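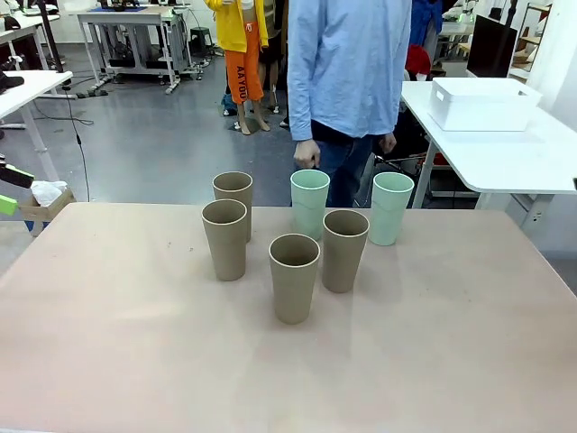

By the Savolainen Young Travelers Desk | 16 March 2025

Why Does the Clock Change When You Fly?

Imagine you eat breakfast at home, climb onto a plane, sit there for hours and hours with your coloring book, and step off to find that everybody is having breakfast again. Two breakfasts! Lots of children who fly a long way ask us how that can happen, and it's a very good question.

The answer starts with the Sun. Our Earth is round, like a big ball, and it is always slowly spinning. The Sun can only shine on one side at a time, so while you are brushing your teeth for bed, a child on the far side of the world may be looking for her school shoes.

Long ago, each town set its clocks by its own Sun. When it was highest in the sky, that was noon. This worked nicely when people traveled on foot or by horse, but then came the trains, and oh, what a muddle! A train could pass through lots of towns, all with slightly different clocks. So people agreed to share the time over big stretches of land, and we call those stretches time zones.

When you fly east, you usually move your watch forward. When you fly west, you usually move it back. (There is a special line in the Pacific Ocean where the date changes too, but let's save that for another day.)

Your tummy and your eyes don't know about any of this, of course. They still think they are at home, and that sleepy, muddled feeling is called jet lag. Going outside in the daylight helps, and so does having your meals when the people around you have theirs. After a few days you will probably feel like yourself again.

Next time you visit an airport, look for a row of clocks on the wall and see which place is already fast asleep.

We use cookies to help this site remember your settings. Accept | Manage cookies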